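Start | Werkstattbuch | Messreihen | Teile & Lager | Suche

Werkstattbuch, Eintrag vom 1. März

Thema: Kann das Ding jetzt aufräumen oder nicht?

Kurzfassung für alle, die nur wegen der Zahl hier sind: 67 Prozent. Wer die Zahl weiterträgt, trägt bitte auch den Rest weiter.

Projekt Callis läuft jetzt lange genug, dass im Haus die Frage umgeht, wann der Arm endlich »was Nützliches« macht. Nützlich heißt in diesem Fall: Kram aus einer Kiste nehmen und woanders hinlegen. Jedes Kind kann das, will aber nicht. Der Arm will immer, kann aber nicht immer. Ich halte beides für ähnlich anstrengend.

Stand Februar: 3.110 Griffe protokolliert. Davon fliegen 110 raus, weil entweder der Zeitstempel fehlt oder ich den Lauf von Hand abgebrochen habe. Bleiben 3.000 verwertbare. Von denen waren 2.010 erfolgreich, also Teil gefasst, gehoben, über der Ablage losgelassen. Daher die 67 Prozent. Die ersten 1.000 Griffe waren deutlich schlechter als der Rest, die zähle ich trotzdem mit, sonst kann ich mir die Zahl auch gleich ausdenken.

Auswahl der Gegenstände macht weiterhin Rehema Laizer. Vorgabe war »haushaltsnah«. Seitdem kommt hier alles in die Kiste, was bei normalen Leuten im Flur auf dem Boden liegt. Starre Teile mit klaren Kanten haben wir im Herbst genug gehabt, die kann der Greifer im Schlaf, und eine Küche voller Quader habe ich noch nicht gesehen.
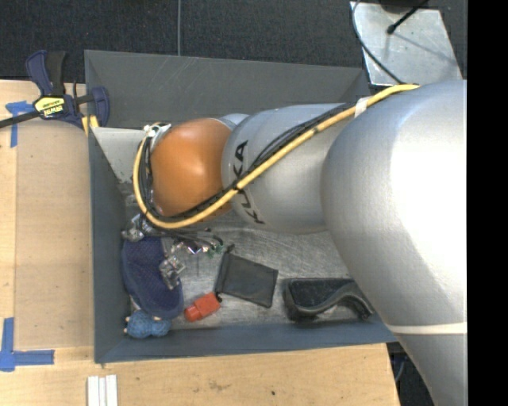

Was weich ist, bleibt das Problem. Gestrickte Sachen geben nach, die Finger schließen, die Kraftschwelle wird zu spät erreicht, und der Regler meldet »leer«, obwohl ein Zipfel drin hängt. Er öffnet dann wieder, brav und überzeugt. Schwelle runtersetzen hilft bei Wolle und ruiniert alles andere. Habe es zweimal probiert und zweimal zurückgestellt.

Flaches in Bodennähe: auch schwierig. Netztaschen liegen so dicht auf, dass die Finger erst über den Kistenboden kratzen müssen, bevor sie darunter kommen. Das Geräusch ist unschön. Okau (der Planer, nicht der Ort) rechnet den Boden als ideale Ebene. Habe den Sicherheitsabstand um einen Hauch verkleinert, mal sehen, wer zuerst nachgibt.

Schuhe dagegen: erstaunlich dankbar. Öffnung oben, Rand zum Anfassen, gutmütiges Gewicht. Wenn jemand ein Gerät verkaufen möchte, das ausschließlich einzelne Schuhe aus Kisten holt, wären wir nahe an der Serienreife. Das Paar zusammenzustellen, gehört nicht zum Lieferumfang.

Kistenrand: Alles, was an der Wand liegt, bekommt von Okau eine schlechte Bewertung und wird nach hinten sortiert. Am Ende eines Durchgangs sind deshalb nur noch Wandlieger übrig, und dann geht die Quote in den Keller. Sarkwood haben für solche Fälle eine Schiebebewegung vorgeschlagen, also Teil erst von der Wand wegstupsen, dann greifen. Steht auf meiner Liste, direkt unter »Kabelführung«.

Kabelführung: Bei weit gedrehtem Handgelenk zieht es am Strang. Im Moment hält Klebeband. Klebeband hält hier seit Projektbeginn, es ist das zuverlässigste Bauteil im Raum, und ich werde es im Abschlussbericht würdigen. Gondal soll einen ordentlichen Halter liefern, Termin wurde verschoben, neuer Termin wurde nicht genannt.

Zeit: Ein Griff dauert mit Planung so lange, dass ich zwischendurch die Mail lesen kann. Ich habe am Dienstag gegen den Arm angetreten, gleicher Kisteninhalt, nur eine Hand, Augen offen. Ich war fertig, bevor er das zweite Teil oben hatte. Allerdings bin ich danach Kaffee holen gegangen, und er hat weitergemacht. Über einen ganzen Tag gerechnet wird es also enger, als mir lieb ist.

Zur Frage von oben, für die Runde nächste Woche: Im Haushalt sehe ich das Ganze so nicht. Jeder dritte Griff daneben, jemand muss danebenstehen, und in der Zeit hat der Jemand selbst aufgeräumt. In der Werkstatt eher, beim Vorsortieren von Rückläufern zum Beispiel, wo ein Fehlgriff nur heißt, dass das Teil liegen bleibt und später noch mal drankommt. Da wären 67 Prozent mit Wiederholung gar nicht so schlecht.

Offen:
- Schiebebewegung von Sarkwood einspielen, erst mit reduzierter Geschwindigkeit
- Kraftschwelle pro Materialklasse statt global (Rehema fragen, ob die Klassen im Protokoll stehen oder nur in ihrem Kopf)
- Gondal wegen Halter anrufen, freundlich
- Klammern an der Kiste nachziehen, vor jedem Lauf, auch wenn man sicher ist, dass man es gestern gemacht hat
- 110 verworfene Läufe durchsehen, ob wenigstens die Zeitstempel zu retten sind

Nächste Serie startet Montag mit frischer Mischung aus Rehemas Vorrat. Bitte keine Kopfhörer mehr dazulegen, der Arm hat beim letzten Mal das Kabel gefasst und den Rest sehr langsam und sehr würdevoll hinter sich hergezogen. Vom Protokoll wurde das als Erfolg gewertet.

4 Kommentare | 2-mal geteilt

Kontakt | Impressum | Nach oben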